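Teaching by demonstration at Brirden: common questions

What does "showing" the robot a task mean?
An operator moves both arms by remote control and does the job from start to finish. The arm positions and camera views are saved together as one demonstration.

Do I need to know how to program?
No. Minttu Rissanen runs a short practice session for new operators, and most people start recording the same afternoon.

Which task are you recording now?
Untangling cables. The set has 344 demonstrations so far, all done on a tabletop.

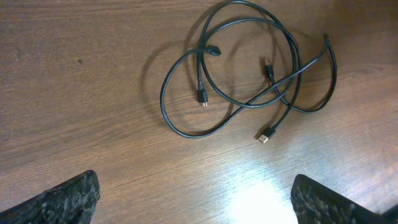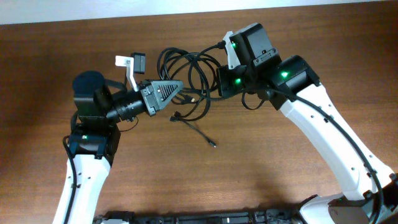 Why cables?
They bend and catch on each other, so no two starts are alike. Drop the bundle before each run and leave it as it falls - don't arrange the loops.

What if I make a mistake?
Keep going if you can fix it. A missed grasp followed by a good one is worth keeping. If a cable falls on the floor, stop and mark the run as failed.

How long can I work?
Do five runs, then take a break of five minutes. Tired operators get jerky, and it shows in the data.

Who checks the recordings?
Ferdinand Ruchti reviews each batch in Wavia before it goes into training. Send questions about rejected runs to him.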